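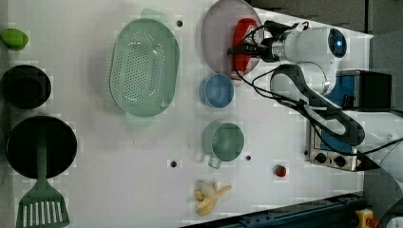 One of our Jorarham stockists wrote that the clasps on the first batch of necklaces were too fiddly for older customers, and could we please do something before the summer range came in. Fair enough! I'd had the same moan from my own mum, so that went straight to the top of the list.

Progress since April, then. We've swapped to a bigger lobster clasp from Zuklow and I've redone 275 of the necklaces by hand (my thumbs are in a right state). The stockist has had 30 of them back and says they're much easier to do up. The other sizes will follow once the longer chain arrives – it's held up, and I've no firm date yet.

The Nyaga earrings are further on than I'd hoped. All 5 colours are signed off, though I'm still not mad about the mustard, and the backing cards are printed. I did have to bin the first proof as the hook holes were too close together.

Money: £700 of your grant is left. I'd like to put it towards a second tumbler for polishing, as the old one leaks and I can only run it half full. Let me know if you'd rather it went on silver wire.

Nenex have asked for a sample tray of rings, which is lovely news, but I haven't started on it. More on that next time.

May 24, 2020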